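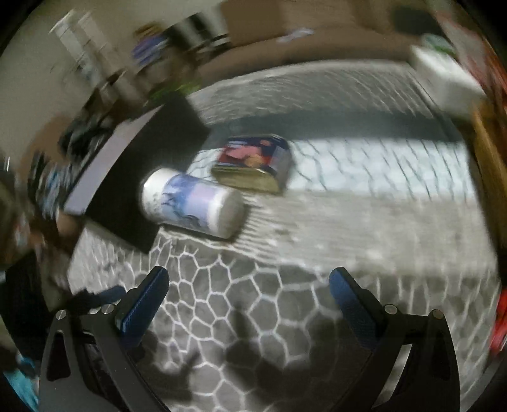 About Trulline

Our shop

Trulline is a rug and carpet shop in Grerkirstead. We sell rugs for homes and small offices, we bind carpet offcuts, and we do repairs of fringes and edges. The shop was opened 26 years ago by the Madigan family. Eoin Heffernan joined as a fitter and he is the owner today.

Three of us work here every day. Eoin makes the measuring visits and gives the quotes. Mrs Wosik is in charge of the repair bench, and she learned this work from her mother. I look after the orders and I also write this website. English is my second language, so please write to me if some sentence is not clear.

What we keep

We have 949 rugs in the showroom and the back store. Most are wool or cotton, in plain colours, with grey and cream the most asked for. You may take a rug home for three days before you decide. We ask for a deposit, and you receive it back when the rug returns clean.

Repairs

Please vacuum the rug on both sides before you bring it. A small fringe repair takes one week. In January the bench is closed for two weeks, but the showroom stays open.

Next event

Our remnant sale is on Sat 16 November, from nine in the morning. Parking is behind the building, next to the loading door.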